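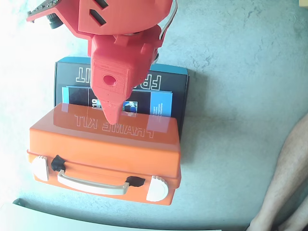

Arm over the orange FRAME KIT case, handle side toward the bottom

Forums > Software > Perception and Planning > Handle grasping

Handle pose flips between planning and approach

ketov_mo
Mon 28 August

Posting this here and not in the hardware section because I think the arm itself is fine. Red printed arm, small board riding on top, planner is Naciri with the stock Cartesian approach. The target is the off-white carry handle on an orange plastic case that sits on the floor in front of the arm.

Detection of the case is good. I get a box, I get a mask, and the mask is tight. What I don't get is a stable handle frame. The pose node (Onon, default settings) gives me a frame with x along the handle, which is right, but z points away from the case in one update and into it in the next. If the flip lands before the planner takes its snapshot, the plan fails and I just retry. If it lands between the snapshot and the approach, the approach servo tries to rotate the wrist half a turn near the lid and I have to hit stop.

I logged 3,173 pose updates with nothing moving. The flips come in bursts, mostly when the light from the left is strong. The top of the case is shiny and throws big pale patches.

Things I have tried:
- averaging the last few poses (worse, the average of two opposite frames is garbage)
- lower exposure
- raising the Onon inlier threshold

Any ideas before I write my own pose node?

plainjoint

Averaging rotations that differ by half a turn will always do that, so drop that one first. Keep the last accepted pose and compare each new one to it. If the new z is more than 90 degrees off the old z, flip the new frame about x and use it. A handle bar looks nearly the same rotated about its long axis, so the solver has two answers with almost the same score and picks by noise.

It's a few lines in the pose callback. Do it before the transform gets published, not in the planner.

tessel8

I disagree with that as a fix. It hides the problem. If the first accepted pose is the wrong one, you will lock on to the wrong one and stay there with great confidence. I had that on a drawer rig and it took two days to find, since the log looked perfect.

You have more information than the handle. The lid has a big flat face and lettering on it. Fit the lid plane, take the normal, and force the handle z to agree with it. Then there is only one answer left.

plainjoint

The lid is the part with the glare on it. He just said so. Depth on a shiny lid is not something I would hang a sign decision on.

tessel8

You need the sign of the normal, that's all. It can be off by 20 degrees and still give you the right sign. Also the floor is right there and matte. If the case is sitting flat, use the floor normal.

ketov_mo

The floor is a good point. It's light gray with some streaks and the depth on it is solid except on the far left where it washes out. Going to try that tonight with the left strip masked off.

One more question while I'm at it. The raised text on the case and the lettering on the box behind it are upside down from where I look at it. Does Onon use texture at all in the default profile, or only depth and edges?

mroz_k

Only depth and edges in the default profile. There is a textured profile but it wants a model of the object with the texture on it. Upside down doesn't matter to it either way.

Separate thing. Check your timestamps. You say the flip lands "between the snapshot and the approach", but the approach servo in Naciri does not use the snapshot pose, it subscribes live. So you have two consumers reading the same topic at different times. Even with the sign fixed, you want the servo to be gated: reject any update that jumps more than a set angle from the snapshot, and hold position if it rejects several in a row. Default for the jump limit is off, which I think is a bad default.

plainjoint

+1 on the gate. That one I would do regardless of who wins about the lid.

ketov_mo

Gate is in. Floor normal is in. Ran 1,000 updates with the lights the way they were and got no flips at all, so I consider the sign problem closed. tessel8 was right about the source and mroz_k was right about the servo.

Now I have a new one, and it shows up close in. With the fingers open near the base of the handle, Onon drops the handle completely. View from there is mostly orange on one side and light blue on the other, and the fingers take up a lot of the bottom. There is also black fabric around the base of the handle, and a white curved part right under it. The segmenter merges the white part with the white handle and the mask becomes one big blob. 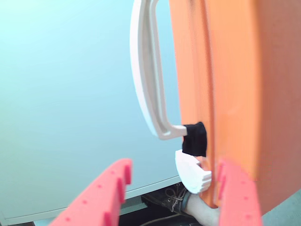
Re: Handle pose flips between planning and approach (page 2)

tessel8

White on white with the two so close, I would expect that. Color won't split them. The black fabric should, if your mask is allowed to have a gap. Look for a "fill holes" or closing step after the segmenter, and turn the kernel way down. My guess is it's bridging straight over the fabric.

mroz_k

Also mask your own fingers. They are rose-pink against orange, and blurry that close, so the edge stage will find all kinds of things there, especially with the notches and the little round holes. Use joint angles to project the finger meshes into the view and blank them. Plulness has a self-filter node that does it from the URDF. It's slow, but you only need it for the last part of the approach.

plainjoint

Or stop using vision at that distance. Freeze the pose when the whole handle is last in view and go in on kinematics. The case isn't moving.

ketov_mo

The case does move if a finger touches it, so I don't want to go fully blind. I could freeze the pose and only watch for a shift, though. That would be cheaper than tracking.

Closing kernel was 15, by the way. Set it to 3 and the mask splits at the fabric on most updates. Will do the self-filter next and post the config if it holds up.

mroz_k

Post the launch file too please. The Plulness one in the docs still has the March topic names and people keep copying it.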